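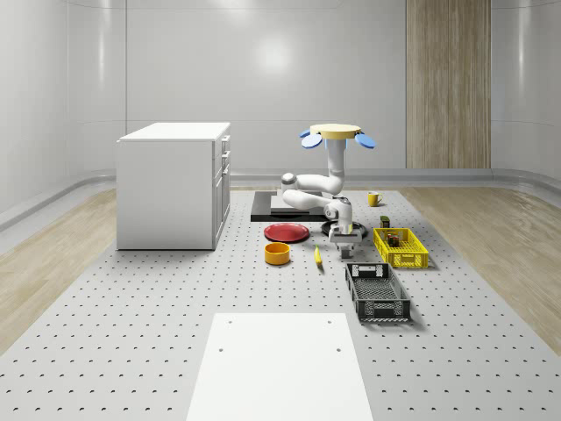
White robot arm on its black base, with the storage cabinet at left (simulation).

Home | Courses | Student Work | Contact
Category: Student Reports / Sports Studies
Search this site...

Pressing After a Lost Ball: A Study of Crenshaw Women's Soccer

Maricruz Gallegos

1. Question

In soccer, many coaches ask the players to attack the ball immediately after they lose it. I wanted to know if this helped our university team, Crenshaw, during the last season. The assistant coach told me that the team pressed much better at home than away, so I also compared the two.

2. Material and method

The team gave me the video of 18 league matches. In each match I wrote down every ball that Crenshaw lost in the half of the opponent, until I had 400 cases. A case was marked "pressed" when at least 2 players ran toward the ball in the first seconds. I used a simple table in Huteo and checked the difficult cases again on Wednesday evenings, after training.

One match, against Ivuder, was filmed from behind the goal. The distances are hard to judge there, and I marked fewer cases from it than from the others.

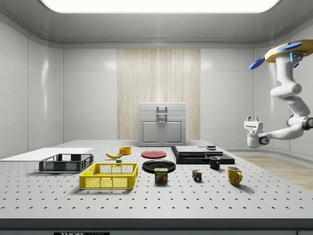 3. Results

Crenshaw won the ball back more often when it pressed with two players or more. The difference was clear in the first half of the matches and became small in the last part, when the midfield was tired. Crenshaw scored 11 goals after winning the ball in this way. The home match against Ondton had the most of them.

Between home and away I found almost no difference. The coach was surprised by this, and we looked at the table together in February.

4. Problems

I marked all the cases alone, so my opinion of what is "pressed" has an influence. I also did not separate the matches on artificial grass, where the ball runs faster. The substitutions should be studied too, especially those of the wide players, who do most of the running in this system.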